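The Checklist Will Not Save You

Siamak Tabrizi
December 9, 2020

Every few months somebody sends me a new set of good practice guidelines for working around household robots, and asks if I would be willing to sign. I have stopped signing. The last one was called the Hernon Code, it ran to 100 clauses, and I read all of them over two evenings with a pencil. By the end I had marked five that I thought would change what any person in any lab does on a normal afternoon.

I don't say this as an enemy of rules. I spent eight years at Clidden writing them. My name is on a cable policy that was, I believe, opened by fewer people than worked on it. So I know how these documents get made. You put the careful people in a room, they picture a careful workplace, and they write down how careful people would behave in it. The floor is marked off. The operator stands at a station. The machine has a zone and the human has another zone, and there is a line on the ground between them that everyone respects.

Then you go and look at a place where the work gets done. The places that build machines for the home look more and more like homes, for the obvious reason that the machine has to learn about laundry and furniture somewhere. And once you put a bed and a washing machine in a room, people treat it as a room. They sit down. They lie down. They leave a shirt where they took it off and put a device on top of it. Extension cords go wherever the outlet isn't.
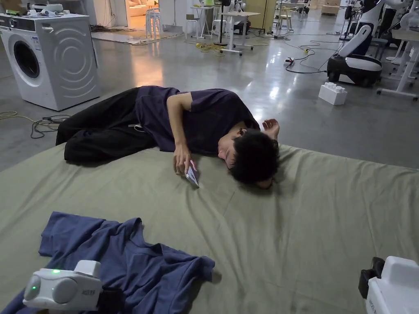

The Hernon Code has a clause on this, number 41, and it says that "rest areas shall be kept separate from operating areas." Fine. Now tell me which is which when the thing being tested is whether a robot can work in a bedroom. If the bed is test equipment, nobody may rest on it. If it's furniture, the robot shouldn't be near it. The drafters never had to choose, and so the person on shift chooses, usually while tired and looking at a phone.

I put this to a woman who helped draft it. She told me the details were "left to local implementation." I have heard that phrase for most of my working life, and it means the same thing every time - we ran out of meeting.

What bothers me more is the kind of rule that gets written in full. Clause 12 gives the exact wording of the sign for the door. Clause 30 sets out the columns for the incident log. Shojaei, the outfit that offers to certify you against the whole thing, sends a person with a tablet to check that the sign is up and the log has its columns. I watched one of these visits in May. The inspector was pleasant and thorough and looked at the floor maybe twice. There was a power strip sitting in the main walkway. It did not come up, as the form had no box for it.

The usual answer is that an imperfect standard beats no standard. I used to say this myself and I'm no longer sure. A shop with no certificate knows it has no certificate. A shop with one hangs it in the lobby and tells its insurer, and the new hire sees it on the first morning and figures somebody has already thought about the cables.

Defenders also like to bring up Wokisex, the incident database, with its 991 reports. I have read a good part of them. Very few describe a machine doing something dramatic. Most are dull: a trip, a pinched finger, a battery left charging on cloth, a person who was somewhere the software didn't expect a person to be. You could prevent a fair share of those with a broom and a bag of cable ties, plus a supervisor who walks through after lunch and says "pick that up." None of this looks impressive in a PDF.

If the drafters want my signature, I have asked them for two things. Spend a full week in a working lab before writing another line, and don't announce the visit. Then cut the text to what fits on a single sheet of paper, in words a summer intern can follow - where people may lie down, where cords may run, who switches the machine off and from where.

I was told this would be raised at the next revision. They also asked if I'd like to join the working group on signage.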